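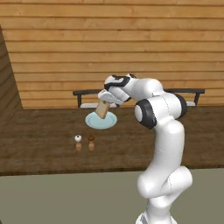 illham_81

Ticket 2085
Product: Jollero Stock, desktop version
Site: Cabello warehouse, front counter
Status: Resolved
Opened: 23/12/2018

Problem as reported

Labels sent from Jollero to the Brultetti printer at the front counter come out with the barcode shifted to the left and the last line of the address missing. The first label in a batch is fine. The second is slightly off, and by the tenth or so the address is running onto the backing strip. Same result from both counter computers. Labels from the back office printer are normal, and it is the same model.

Error on screen: none. The printer's status light stays green the whole time.

What had already been tried before the ticket

Printer turned off at the wall and back on. Roll taken out and put back in. Jollero closed and reopened. Staff also reinstalled the driver on the left-hand computer, which made no difference but did reset the default paper size to A4, so that had to be put back.

Log

Step 1. Printed the built-in test page by holding the feed button. Test page straight, all four borders visible. One test page is only one label, though, so this proves very little when the fault builds up over a batch.

Step 2. Sent a batch of 13 labels from a plain text editor, no Jollero involved. Same drift. That took Jollero out of it for the time being and I stopped looking at the template.

Step 3. Cleaned the gap sensor with a dry cotton bud, then ran calibration from the printer menu. The printer fed three labels and stopped. Repeated the batch. Better for the first few, then drifting again.

Step 4. Swapped rolls with the back office. The front counter printer ran straight with the back office roll. The back office printer drifted with the front counter roll. So the fault follows the roll.

Step 5. Measured both rolls. The front counter roll is from the new carton that came in November and the gap between labels is narrower than on the old stock. The carton has the same product name on the side but a different stock code, ending in 206. The old cartons had a different ending. Purchasing confirmed the supplier, Illham, changed the line and listed it as a direct replacement.

Step 6. Added a new media profile in the driver on both counter computers with the narrower gap, saved it under the new stock code and set it as default. Ran calibration again with the new roll loaded. Printed 81 labels in one go from Jollero. First and last both straight, address complete on every one.

Cause

Label stock with a narrower gap than the driver profile expected. The sensor was missing some gaps and the printer fell back on the stored length.

Follow-up

The back office is still on old stock and still has the old profile. When their last carton runs out they will need the new profile as well – please don't copy it across before then, or they will get the same fault in reverse.

The jobs cancelled during testing may still show as "sent" in Jollero. Check those orders against the dispatch sheet before reprinting anything.

Driver reinstall is not needed for this fault. If it has been done anyway, check the paper size on that computer.

Closing the ticket. Reopen under the same number if the drift comes back on the new profile.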